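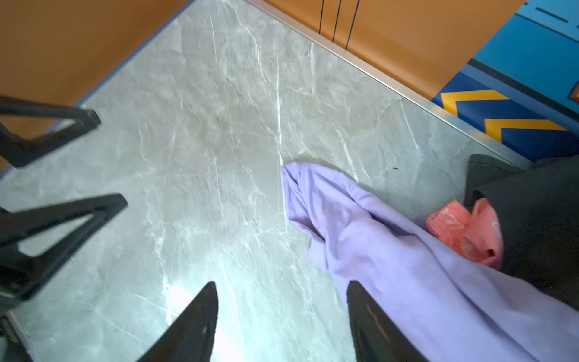 Equipment Planning Report – Cloth Folding Station
Group project, second year, module report (final version)

1. What we were asked to do

Work out what it would cost to set up a second folding station for the lab, write a buying list, and say what order to buy it in. Not build it. A few people in the group kept drifting back to building it, so parts of this report are thinner than planned.

The job for the station is small soft items. Cloths, bits of clothing, things that crumple. The arm has to pick one item out of several, move it clear of the others and fold it. Budget was set at the start and didn't move, which made things simpler in a way.

2. What we already have

One working station. Table, arm, a gripper with two fingers, a small camera at the wrist. The fingers are black, tapered, with a cut-out through the side. They work well enough on cloth. Thin cloth lying over thick cloth is the hard case, as the fingers tend to take both.

Spares: hardly any. When a finger cracked in December the station was down for 17 days while we waited for a new pair. That was the biggest single loss of time all year and it changed how we wrote the list. First draft had spares at the bottom under "if money left". Now they are at the top.

3. How we got prices

Asked three suppliers. Goltgate, Banura and Solanki. Same list sent to each, same wording, asked for delivery time as well as price.

Goltgate – quick to answer, clear quote, dearest on the arm. Will hold a price until the end of term.
Banura – cheapest overall but would not sell fingers separately, only as a full gripper. For us that is a bad deal.
Solanki – middle on price, sells fingers in pairs, delivery 7 weeks on the arm. Fingers come from stock.

We also looked at the Nunness starter kit, which comes as one box with arm, gripper and camera mount. Looked good on paper. The reach was too short for our table and you can't swap the fingers without sending the gripper back. Dropped it.

4. Buying list, in order

First: spare finger pairs, 4 of them, from Solanki. Small money, can be ordered straight away.
Second: wrist camera and a spare cable. Same model as the one we have so the settings carry over.
Third: table. Needs to be the same height as the present one. Surface still to be decided, see section 5.
Fourth: arm and gripper, Solanki again, unless Goltgate come down.
Fifth: cloths. See section 6.

If the money is cut, we stop after the second item and the lab still gets something useful out of it. This was a point the group did agree on.

5. Table surface

Took longer than it should of. The current top has a grey marble pattern and it's fine to work on, but a strong light on it gives a pale washed-out patch and the veins vanish there. Pale cloth in that patch would be harder to pick out. Options were a plain matt top, or keep the same pattern and change the lighting.

Plain matt is more money. Moving the lamp costs nothing. But if the two tables look different then anything recorded on one may not carry over to the other, and we did not have time to test that. Our advice is same surface, better light, and put £225 aside for a matt cover in case it's needed later. Some of the group would spend it now.

6. Cloths and small items

Easy to forget and we nearly did. They wear, they get washed, they go missing. Wants a mix of colours, plain and printed, thick and thin, and at least a few dark ones that can lie next to or under a lighter one. Dark on light is easy for the camera. Dark fabric near black fingers is not so easy and needs to be in the set for that reason.

Suggest buying in two lots, half now and half after the station has been running for a month, so there is some idea what is missing. Charity shops are fine for most of it. Keep reciepts, the office won't pay otherwise.

7. Things that could go wrong

Delivery on the arm slips. Likely. Order early or accept a late start.
Price rises before we order. Only Goltgate would hold theirs.
No room. The second table needs clear space on 2 sides and furniture will have to be shifted. Measured once, should be measured again before the order goes in.
Running costs. We left these out of the first draft completly. There is now a line for fingers, cables and washing, but it is a guess based on one year with one station.

8. What we would do differently

Ask for quotes sooner – over half the project went by before the first one arrived. Agree the order of the list before arguing about the items on it. Keep a proper log of breakages, as section 2 was put together from memory and old messages.

Full quotes are in the appendix, with the Banura one retyped as the scan was unreadable.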